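Chapter 8
Household Waste and Where It Goes

After reading this chapter, you should be able to:
Explain the difference between a waste stream and a waste load.
Trace a bag of household trash from the curb to its final site.
Describe why some items are kept out of ordinary collection.
Read the results of a simple waste sort.

Key terms: waste stream, transfer station, tipping fee, leachate, contamination, special waste, diversion rate

The town of Lurgate did not always have trash collection. For most of its history, people burned what would burn, fed scraps to animals, and dumped the rest in a pit behind the house. Broken dishes and bent nails still come up when gardens are dug on the older streets. When the town grew, the pits filled and the wells near them began to taste bad. The council rented a field on the Gresten road and paid a man with a wagon to haul trash there once a week.

That field is now closed and covered with grass. Trash from Lurgate goes first to a transfer station, a large shed where small trucks empty their loads and bigger trucks pick them up. The bigger trucks drive 38 miles to a landfill owned by the county. The town pays a tipping fee for each ton it leaves there. The fee is charged by weight, so wet trash costs more to get rid of than dry trash. A load of grass clippings after a rainy week in June can cost the town far more than the same load in a dry one.

Most of what a household throws away is harmless by itself. Food scraps, paper, worn clothing, and packaging make up the larger part of the load. A small part is different. Paint, motor oil, pool chemicals, old thermometers, and batteries can leak, catch fire, or poison water, and they are called special waste. They weigh very little compared with everything else in the truck, but they account for a large share of the trouble at the landfill and at the transfer station.

Makers of these products print warnings on them. The warnings are often symbols instead of words, which lets one label serve in many countries. A circle with a slash through it means "do not." The thing that must not be done is drawn inside the circle, and the reader has to work it out from a very small picture. 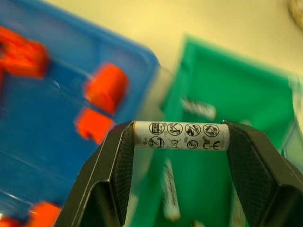 Text by the Czarnecka Schoolbook Office
Revised 27 July 2020

Symbols on a label are useful only to people who look at them. In the town's survey of 300 households, most people said they knew that motor oil should not go in the trash. Far fewer knew what to do with batteries. Many kept used ones in a kitchen drawer for years and then threw them all out at once when they moved.

8.1 What Is a Waste Stream?

A waste stream is the full flow of one kind of material from the place it is thrown away to the place it ends up. Glass is a waste stream. So is yard waste. A waste load is what happens to be in one truck or one bin on one day, and it usually holds material from several streams mixed together.

The difference matters when a town plans its services. A load can be weighed on a scale. A stream has to be estimated, and the usual way to do that is a waste sort. Workers spread a sample of trash on a table, pull it apart by hand, and weigh each material.

The Clorkutetti sort, which is used throughout this chapter, covered 1463 pounds of trash collected from ordinary homes. Food scraps were the heaviest group. Paper and cardboard came next, and much of the paper was too wet or greasy to recycle. Paper spoiled in this way is said to be contaminated. Special waste was the lightest group of all.

Weight does not tell the whole story. Plastic foam takes up a great deal of room and weighs almost nothing, so it fills a truck without adding much to the tipping fee. Section 8.2 returns to this problem and shows how volume is measured.

Before You Read On
Make a list of everything your household threw away yesterday. Mark each item as food, paper, plastic, glass, metal, yard waste, or special waste. Keep the list. You will need it for the activity at the end of Section 8.3.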